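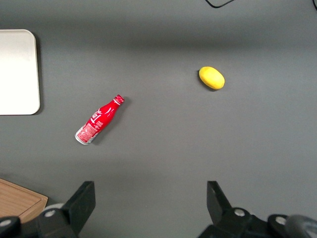 Kausar wants to know if the Coke and the lemons are going in the same cooler again, and can somebody please answer before the Proneseck order goes in. So, answering.

No. Separate. Last May the lemons sat at the bottom under all the bottles and half of them came out with soft spots, and then we had no slices by two o'clock. Lemons go in the shallow tray from now on, no ice on them, towel over the top. They don't need to be ice cold. The drinks do.

Small bottles again, not the big ones. The big ones go flat once they're open and then people leave an inch in the bottom and open a new one anyway. Red caps are regular. I'd still like a marker stripe on the diet caps, I know the labels are right there but nobody reads a label with wet hands.

Rest of it, quick:

- small Cokes, 64 regular. Diet I'm leaving to Kausar
- lemons, 20. Bright ones, firm, give them a squeeze first. Not the bagged kind please
- cups, 100, paper
- cutting board + the short knife, mine, I'll bring both
- ice from Drilumex, they deliver to the side door on Endmont but somebody has to be standing there
- bottle opener, no, skip it, they're all screw caps

Also the drinks table. I want bottles laying on their sides in the cooler, caps all pointing the same way, so you can grab by the neck. Standing up they tip the minute someone reaches past and then its a mess. Lemons at the other end of the table, well away from the cups. Last time the cutting board was next to the napkins and we had lemon juice on everything.

Below is what Kausar sent, for anyone who missed it.

> On 2021-07-16 Kausar Sethi wrote:
>
> Hi all, trying to close out the grocery list for the Oyelaran yard lunch. Questions
>
> 1. same cooler for drinks and lemons or not? We only have the one good one, the other has the cracked lid
> 2. wedges or slices. Wedges are faster but people drop them in whole and the cups overflow
> 3. do we want limes too. I vote no
> 4. who has the tablecloths
>
> Budget line for drinks and fruit is $782 for the whole summer and we have used a good chunk already so please don't add fancy soda to this.
>
> Kausar

OK so on the others. Slices, thin, cut that morning and not the night before. They dry out around the edges overnight even with wrap on. I can do them, takes me roughly ten minutes if the knife is sharp.

Limes no, agreed.

The cracked lid one is fine for the lemon tray!! Doesn't matter if it doesnt seal. Just wipe it out first, it had potato salad in it.

Tablecloths I thought were in the hall closet with the folding chairs but I looked and only found the checked one. If you took the plain ones home to wash, great, thank you, bring them back. Otherwise we go without, bare tables wipe down easier anyhow.

Still need a person for the side door. Reply to the list and not just to me, my inbox is a disaster this week.

Xiaoyan Liang

p.s. the salt and sugar shakers are at my place, don't buy more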